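Section 2: Receiving Your First Finden Order

Welcome, and thank you for choosing Finden for your books, videos and odds and ends! If you've set up your account as shown in Section 1, the hard part is behind you, and what's left is mostly waiting by the mailbox (which we know can feel like the longest step of all).

Before you start, have your order number handy. It is in the confirmation email, just under the total.

1. Sign in and open My Parcels. Every order you've placed is listed there, newest first, and one order may show up as 2 parcels if the items are coming from different warehouses. Books usually ship from Randix and nearly everything else from Mahlangu.

2. Click the parcel you're expecting and choose Follow. You'll get a message when it leaves the warehouse and another when it's out for delivery.

3. Pick a delivery spot. The front door is the standard choice, but you can type in anything the driver will understand, such as "side porch, behind the planter."

Note: The delivery spot box holds 840 characters, so there's plenty of room for gate codes and directions. Please save before you leave the page or you'll have to type it all over again.
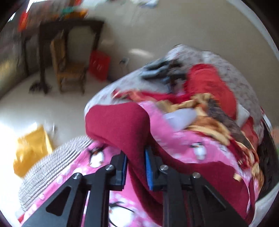
Penguin-print fleece in pink, with a maroon fleece.

4. When the parcel arrives, look over the outside before you open it. A dented corner is nothing to worry about, but if the tape has been cut, take a picture and go straight to Section 4.

5. Open the box along the short side and lift out the packing slip. Check each line against what you've got in your hands, and do take your time with this, even if there's a novel in there you've been waiting on since November!

6. Go back to My Parcels and click Received. Your order then moves to the History page, which keeps your last 1,334 items.

Caution: Don't push a long blade down through the top flap. Paperbacks are packed close to the lid, and covers get sliced that way.

Caution: Gift cards are tucked inside the packing slip sleeve. Check the sleeve before it goes in the recycling.

If something is missing, wait until every parcel in the order says Delivered, then click Report next to the item. Parcels carried by Nakus sometimes show as delivered the evening before they reach you.

Last updated Feb 16, 2026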